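The heat has settled over Cullenham and I have stopped cooking anything that takes longer than a slice of toast. Supper last night was cold beans and half a peach, eaten standing up.
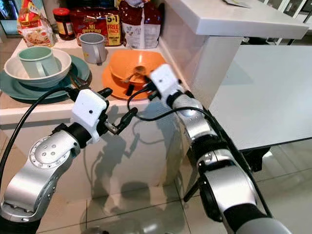
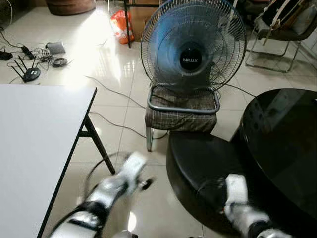
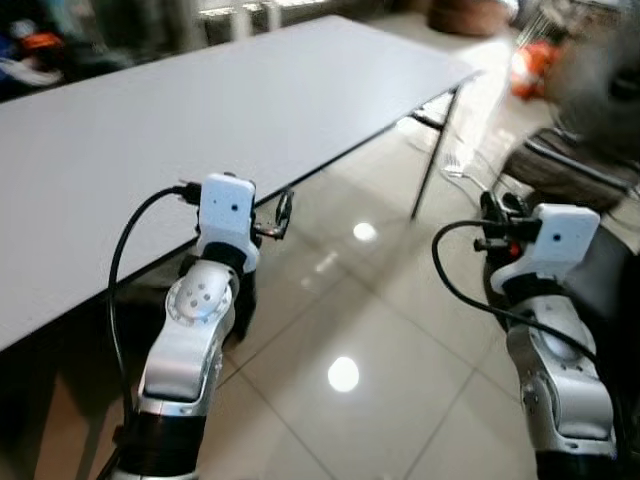

Photos: Kristiansen

What I meant to write about was the library book. In the spring I borrowed a history of the Pludanov canal, 187 pages of it, and renewed it so many times that the website took the button away. I don't even like canals. I picked it up because the cover was a nice green and I had just told someone at a party that I was "reading more nonfiction," a sentence I've been paying for ever since.

I am now on page 37. There is a man who wants to dig a canal and another man who would prefer he didn't, and they write letters to each other, all of which are printed in full. I have taken it on two train trips and to the dentist. It has been to the beach at Rarnar, where I read the same paragraph about lock gates until I fell asleep and burned one shin.

The sensible thing would be to give it back. The library got rid of fines years ago, so I can't even say I'm being punished, but there is a polite email every week, and the emails are getting shorter. The last one was just the title and the word "overdue."

My trouble is that I've never learned to quit a book. I will quit a gym, a language class or a sourdough starter without a backward glance, but a book gets to sit there on the arm of the couch looking at me. So the new plan is 25 pages a week, which gets me out of Pludanov by the end of August, or at least to the part where somebody picks up a shovel.

I did peek at the index. There's an entry for "mud, types of."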